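About Karam

Karam is a small school for home and hotel service work in Brenitz. It was opened by Hadi Shboul, who had worked 15 years in hotels and wanted to teach the trade slowly, in good conditions. In the first June we had 7 students and one rented classroom. Today we have two floors and a library with 300 books and magazines, many of them given by former students.

Our main course takes 27 weeks. Students learn room care, laundry, basic sewing, how to read a work contract, and the English or German which they need for speaking with guests. Lessons are in the morning, so that people with a job or with children can also come. Groups are kept small and every student has the same teacher from the first day until the exam.

In the room care lessons we begin with the floor. Carpet is more difficult than many students expect, and a snack wrapper must be picked up by hand before any vacuum cleaner is switched on.
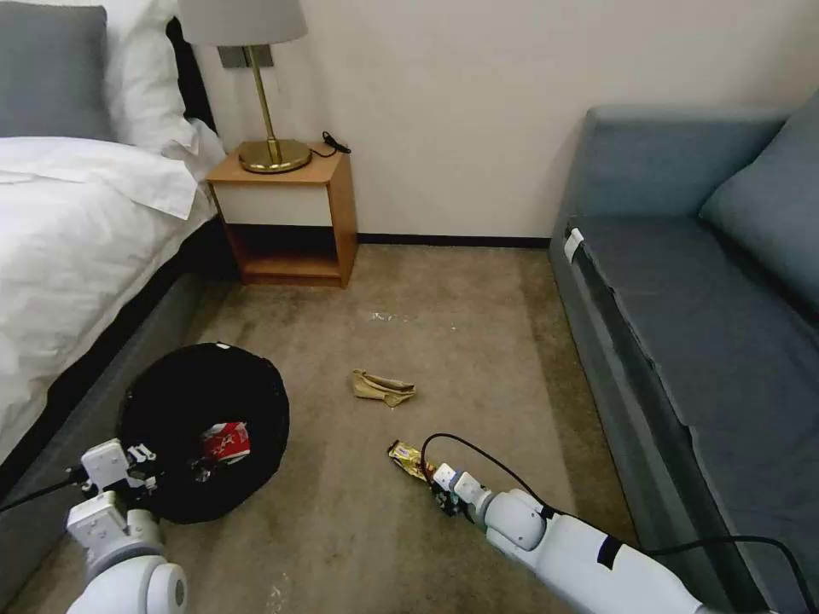

Karam Letter, No. 27

Since last year we work together with Tramix, who take our students for practice in their guest houses, and with Edus, who help us to prepare the written materials. Both partners visit the school before every new course and speak with the students directly.

The office is on the ground floor, on the left after the entrance. You are welcome to visit a lesson before you decide. Please write to us first, because the door is closed during class. Registration for the next course is open until 27/02/2026.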